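About Flellar

Flellar is a small newsletter about how soccer is run. We cover federation elections, hosting bids, ticket allocations and the statements that come out when one of those goes wrong. Match reports are available everywhere else.

Leonora Aquino and Genivaldo Godoy started it in April, after a league press office sent them the same "full commitment to transparency" letter twice, with a different scandal in the subject line. We have since read 231 official statements. Very few named a person who had done anything.
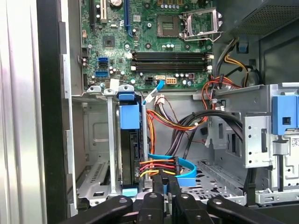 We don't believe a reform package until we've read the bylaws, and usually not then. Most governing bodies announce new ethics panels the way other people announce diets. Ask who picks the panel, who pays it and who can fire it, and the talk dries up. Too many of these bodies look to us like the motherboard in the photo, with the CPU socket open and all four RAM slots empty – plenty of places for the parts that do the thinking.

Štefánia Sokol edits. Charito Pascual reads the accounts, including the footnotes. We have more than 1000 subscribers and 34 of them write in to complain regularly, mostly about Charito.

We take no money from clubs, leagues, sponsors or bookmakers. Don't take our word for it – our own accounts are posted every year.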